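**Stiltava Winter Camera Loan Program: progress report to the Wirneck Fund**
Reporting period ending 2024-03-07
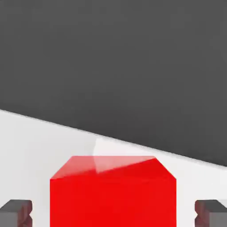 *Figure 1. Rendered view: off-white tabletop, dark gray area over it.*

## 1. Status

The program lends small action cameras and mounts to ski and snowboard clubs that cannot buy their own. The grant covers purchase, repair and cold-weather testing of the equipment. Purchase is complete. Testing is complete for helmet and chest mounts and still open for pole mounts. Lending opened in January and continues to the end of the season.

## 2. Equipment

The pool holds 21 cameras, of which 20 are in service. The remaining unit has a cracked lens cover and is waiting for a part from Fourie, the repair shop named in the grant agreement. Each loan kit contains one camera, two batteries, a memory card, a helmet mount, a chest harness and a tether.

Adhesive mounts were removed from the kits after the first two weeks. Clubs were sticking them to cold helmets outdoors, and several came loose on the first run. Strap mounts have replaced them. The change was paid for from the accessories line and did not require a transfer.

## 3. Loans

Clubs have borrowed kits 288 times since lending opened. The target for the full season is 400. Most loans are for a weekend, and weekday use is low except during school vacations. Late returns have been a minor problem. The booking form now sends a reminder the evening before a kit is due.

## 4. Cold-weather testing

Battery run time was measured with the camera recording continuously, first indoors and then on the Wirneck practice slope. Findings to date:

- Run time outdoors was shorter than indoors in every test. Wireless left on made it shorter still, so it is now off by default.
- A spare battery carried in an inside pocket ran longer than one carried in a pack.
- Fogging occurred when the camera was taken from a warm building straight into its housing. Drying inserts reduced it but did not remove it.
- The chest harness gave steadier footage on groomed runs. The helmet mount was preferred by riders for trees and jumps.

Pole mount tests were stopped when the locking collar on the test pole slipped at low temperature. A different collar has been ordered. Tests will restart when it arrives.

## 5. Footage and storage

Clubs keep their own footage. With written consent, short clips are copied to the Winus archive for use in coaching material. Upload from the slope office is slow, and large files are now carried over on a drive. File names did not follow a common pattern at the start of the period. A naming sheet is now packed in each kit, and older files are being renamed as time permits.

## 6. Budget

Spending on cameras is closed and came in under the approved amount. Spending on batteries is ahead of plan because of losses on the hill. We request approval to move the unspent camera balance to batteries and tethers. No additional funds are requested.

## 7. Next period

- Complete pole mount tests and issue the settings card for cold days.
- Return the repaired camera to the pool.
- Inspect all tethers and replace any with worn clips.
- Send the end-of-season questionnaire to borrowing clubs.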